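How to Bring a Robot Arm Onto a Computer Teardown Bench Without Making Everyone Miserable

I run the teardown line at Skornbridge, where old office desktops and workstations come in by the pallet and get stripped for parts. We put our first arm on a bench in September, and I've been asked enough times how we did it that I figured I'd write the steps down. This is for shops like ours, small crew, mixed machines, no engineering department to call.

Step 1. Write down the job before you touch the robot

Spend a couple of shifts just watching your bench. I sat with a clipboard and wrote every hand movement for one model of case, side panel to bare chassis. You'll be surprised how many you skip when you do it from memory! Ours came to 133 moves. Then mark each one: dull, fiddly, or needs a decision. The dull ones are your candidates. The decisions stay with people, at least for now.

Step 2. Pick one model and stay on it

Mixed pallets are the enemy here. We pulled out one kind of workstation and fed the arm nothing else until the crew was bored of it. Moving to a second case style took us far less time than the first (most of the setup carried over), but if we'd started with both we'd still be at it.

Step 3. Build the fixture

The case has to land in the same spot every time. We used a Fastero clamp plate bolted to the bench, with two stops and a toggle on the long side. Check it after every shift for the first few weeks. If the case can wiggle, the gripper will find out before you do.

Step 4. Teach the approach slowly

Bring the gripper in over the board at the slowest speed you have, with somebody's hand on the stop button. Go high over anything tall, like heatsinks and capacitors, and keep well away from an open CPU socket, where one careless bump can ruin the most valuable thing on the board.
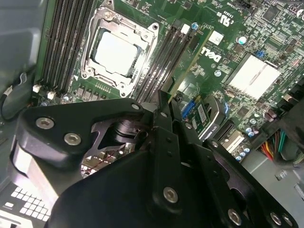
Save a waypoint above each spot you care about and give it a name a tired person can understand. We had points called P7 and P7b for a while and it was a mess. Now they say things like "over memory, left side." Run the whole path with nothing gripped 25 times before you let it touch a part, and stop the moment a cable is somewhere it shouldn't be. Cables are the worst of it. We still have a person tuck or unplug every loose one first.

Step 5. Redraw the jobs, on paper, with the crew

Do this early, please. I did it late and got a very quiet break room for a week. People wanted to know three things: am I keeping my hours, who gets blamed when it breaks a board, and do I get paid for learning this. Have real answers. Ours were yes, the line (meaning me), and yes, 19 paid hours each on the arm.

What changed day to day is that there's less wrist pain and a lot more looking. The bench folks now sort, prep cables, check what comes off and fix the path when it drifts. A couple of them love it. One went back to hand benches and I think that should be allowed.

Step 6. Keep a log anybody can write in

Ours is a spreadsheet called Firnar, named after nothing, and it has four columns: time, what happened, what you did, does it need a fix. After nearly 1850 cases it's the most useful thing we own. When our Nagano site started their own bench I sent them the log before I sent them the program.

Go through it together every couple of weeks and change one thing at a time. If you change the clamp and the path on the same afternoon, you won't know which one to put back.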